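Alles weg vom Waschtisch. Ein Plädoyer, schnell getippt

Von Oľga Polák

Zwei Wochen lang hab ich jetzt Badprospekte gewälzt. Clomix, Janevski, alles dabei. Und überall dasselbe: Schubladen, Spiegelschränke, Einsätze für die Einsätze. Die Zahnbürste verschwindet, die Tube sowieso. Warum eigentlich? Man braucht die Sachen morgens und abends. Jeden Tag. Auf und zu, auf und zu.

Meine Meinung: ein Becher. Fertig. Becher mit Henkel, steht links neben dem Becken, Bürste rein, Tube rein, Kappe nach oben. Kein Halter für 35 Euro, kein Saugnapf der nach drei Tagen abfällt. Wer Platz hat, stellt noch eine kleine Vase hinten an den Hahn. Eine Blume, auch künstlich, mir egal. Mehr muss da nich stehen.

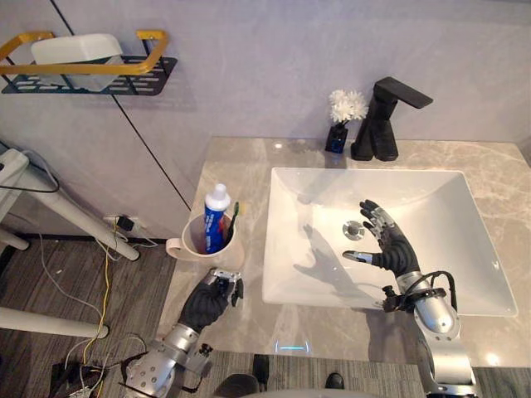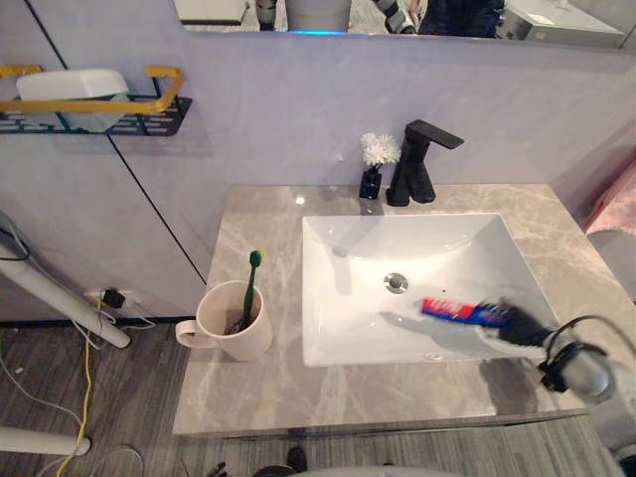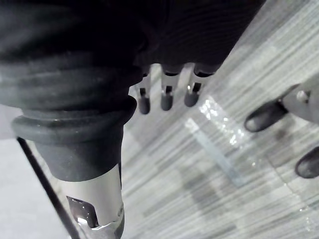
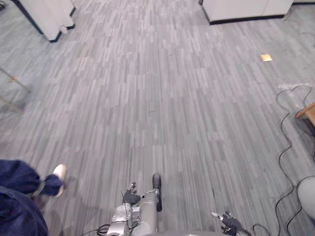

Bild 1 und 2: Waschtisch mit Becher und Vase. Bild 4: grauer Teppichboden mit Streifenmuster.

Zum Becken. Eckig, weiß, aufgesetzt, sieht gut aus, ja. Aber die Tube gehört da nicht rein, auch nicht »nur kurz«. Bei mir lag sie jahrelang im Becken, Ergebnis: Zahnpastarand, jeden Abend wischen. Seit sie im Becher steht, wische ich etwa 30 Sekunden und gut.

Und der Boden, gleiches Thema. Kabel, die quer herumliegen, ein Fetzen Pappe, den keiner aufhebt. Kennt jeder. Da hilft kein Möbel von Gistari für 150 Euro, da hilft bücken. Kabel an die Wand, Fetzen in den Müll. Teppich verzeiht zwar viel, gerade grau gestreifter, aber irgendwann sieht mans doch.

Einwand meiner Schwester: Offen stehende Bürsten seien unhygienisch. Mag sein. Eine nasse Bürste in einer zuen Schublade find ich schlimmer. Den Becher einmal die Woche ausspülen, das vergess ich selbst oft genug, zugegeben.

Im März kommt der neue Waschtisch. Ohne Schubladeneinsatz bestelt. Den Becher hab ich schon.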